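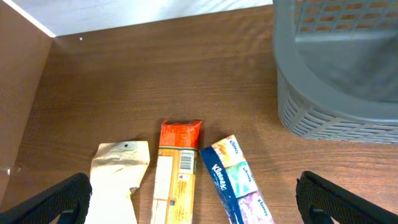
부모님 은퇴 이사, Zorkcombe 괜찮을까요? 살아보신 분들 얘기 듣고 싶어요

글쓴이: 느린산책

안녕하세요, 맨날 눈팅만 하다가 처음 글 써봐요. 저희 부모님이 두 분 다 일을 놓으셨는데, 지금 사시는 집이 계단도 많고 겨울에 난방비가 무서워서 작은 도시로 옮기는 걸 알아보고 계세요. 후보가 몇 군데 있었는데 아버지가 Zorkcombe에 꽂히셨어요. 예전에 출장으로 한 번 가보신 적이 있는데 강변길이 그렇게 좋았다고... 그 얘기를 몇 년째 하십니다 ㅎㅎ

문제는 어머니예요. 어머니는 운전을 안 하시고, 무릎이 안 좋아서 병원을 꾸준히 다니셔야 하거든요. 아버지도 밤 운전은 슬슬 부담스러워하시고요. 그래서 제가 궁금한 건 우선 차 없이 장 보고 병원 다니는 게 되는 동네인지, 그리고 저희 부모님처럼 아는 사람 하나 없이 들어가도 어울릴 데가 있는지예요. 어머니가 낯을 좀 가리세요. 뭘 배우는 건 좋아하시는데 (지금은 수채화 하세요) 처음에 문 열고 들어가는 걸 어려워하시는 스타일이요.

집은 작은 아파트나 단층집 쪽으로 보고 있고, 바로 사지 말고 일단 세를 살아보자는 쪽으로 제가 설득 중입니다. 동네 이름으로는 Grarkar랑 Kandasamy 두 군데를 추천받았는데 지도만 봐서는 차이를 모르겠어요. 한 군데는 시내랑 붙어 있고 한 군데는 언덕 쪽이던데, 노인 두 분이 살기에 어디가 나을까요? 10월에 한번 모시고 내려가 볼 생각이라 그때 꼭 봐야 할 것도 알려주시면 정말 감사하겠습니다!

강변사람

저희 장모님이 Grarkar에 4년째 사세요. 그래서 이 질문은 제가 좀 길게 답할 수 있을 것 같네요.

결론부터 말하면 어머님이 운전을 안 하시면 무조건 Grarkar입니다. Kandasamy는 집이 넓고 조용하고 전망도 기가 막힌데, 언덕이에요. 걸어 내려가는 건 어떻게 하겠는데 장바구니 들고 올라오는 건 저도 싫습니다 (저 아직 40대예요). 버스가 있긴 있는데 132번 하나고, 40분에 한 대 옵니다. 한 대 놓치면 그냥 집에 가고 싶어져요. 저녁 시간에는 더 뜸해지니까 내려가셨을 때 정류장에 붙은 시간표를 직접 보세요. 인터넷에 올라온 건 예전 것일 때가 많더라고요.

Grarkar 쪽은 평지라서 보행기 끌고 다니시는 분들도 많고, 시장이랑 약국이랑 의원이 다 걸어갈 거리에 있어요. 다만 건물들이 오래됐습니다. 엘리베이터 없는 건물이 꽤 되니까 "2층인데 금방이에요" 하는 말에 넘어가지 마시고요. 무릎 안 좋으신 분한테 2층은 금방이 아니에요... 저희도 처음에 그렇게 구했다가 한 번 더 이사했습니다. 욕실에 손잡이 달아도 되는지 집주인한테 계약 전에 물어보시고, 답은 꼭 글로 받아두세요. 나중에 말 바꾸는 분이 있었어요.

병원은 동네 의원에서 웬만한 건 되는데, 무릎 수술이나 정밀검사 같은 건 큰 도시로 나가셔야 해요. 장모님은 그때마다 저희가 모시고 갑니다. 자녀분이 멀리 계시면 이 부분은 미리 생각을 해두셔야 할 거예요. 새 환자를 안 받는 의원도 있으니 이사 전에 전화부터 돌려보시고요.

어울릴 데 얘기를 하자면, Numora라고 시내 도서관 뒤에 있는 어르신 모임방이 있어요. 장모님도 처음 두 달은 안 가셨어요. 가자고 하면 머리 아프다 하시고 ㅋㅋ 그러다 뜨개질 반에 옆집 분 따라 한 번 가시더니 지금은 저보다 바쁘세요. 그림 반도 있는 걸로 아는데 수채화인지는 모르겠네요. 점심을 같이 먹는 날이 있어서 차라리 그때 구경 삼아 가보시는 게 나을 수도 있어요. 밥 먹는 자리는 중간에 들어가도 덜 어색하더라고요.

10월이면 날이 좋을 때라 다 좋아 보일 겁니다. 가능하면 겨울에도 한 번 더 가보세요. 강변길이 겨울엔 바람이 엄청나요. 아버님께는 비밀로 하시든가요.

mandu_soup

작은 도시 다 비슷비슷해요. 공기 좋고 심심하고. 저희 부모님은 다른 데로 가셨다가 2년 만에 다시 올라오셨어요. 친구들이 다 여기 있으니까요. 저라면 안 갑니다. 세 먼저 살아보는 건 찬성이요.

Arvid Skjelbred

안녕하세요! 제 한국어가 조금 이상해도 이해해 주세요. 아내가 한국 사람이고, 우리 둘은 은퇴하고 Kandasamy에 살아요. 윗분이 우리 동네를 너무 무섭게 쓰셔서 제가 조금 변호를 하고 싶습니다 :)

언덕은 맞아요. 버스도 맞아요, 132번은 저도 가끔 미워합니다. 그런데 Kandasamy에도 아래쪽이 있어요. 빵집이 있는 길까지는 경사가 아주 약하고, 거기에 단층집이 몇 채 있습니다. 작은 마당이 있어서 아내가 고추랑 깻잎을 심어요. 아버님이 걷는 걸 좋아하시면 그 길에서 강까지 내려가는 산책로가 제일 좋아요. 저는 매일 아침 걷습니다. 벤치도 중간에 있어서 쉬었다가 가요.

이웃들은 처음에 조용해요. 차갑다고 생각할 수도 있는데, 그냥 말을 먼저 안 걸어요. 우리는 이사하고 나서 먼저 인사하고 과자를 돌렸어요. 그다음부터 눈이 오면 옆집 아저씨가 우리 집 앞까지 치워 줍니다. 어머님이 낯을 가리시면 아버님이 먼저 하시면 되죠!

Numora는 저도 가요. 탁구 때문에요. 그림은 수채화가 맞고 오전에 합니다. 선생님이 아주 천천히 가르치고, 처음 온 사람한테 종이와 붓을 빌려줘요. 등록 안 하고 한 번 앉아 볼 수 있으니까 10월에 오실 때 어머님하고 같이 들르세요. 문 앞에서 어색하면 탁구 치는 키 큰 노르웨이 사람을 찾으시면 됩니다.

그래도 운전을 두 분 다 안 하시게 되면 저도 Grarkar가 맞다고 생각해요. 우리도 나중에는 내려갈 거라고 아내하고 이야기하고 있어요.

느린산책

와 답글 정말 감사해요!! 장모님 두 달 버티셨다는 얘기에 어머니랑 같이 웃었어요, 완전 본인 얘기라고 하시네요. 일단 Grarkar에서 엘리베이터 있는 건물로 알아보고, 내려가는 김에 Kandasamy 빵집 길도 걸어보려고요. 의원에는 제가 이번 달 안에 전화해 볼게요. 아버지는 벌써 탁구채 어디 뒀냐고 찾고 계십니다.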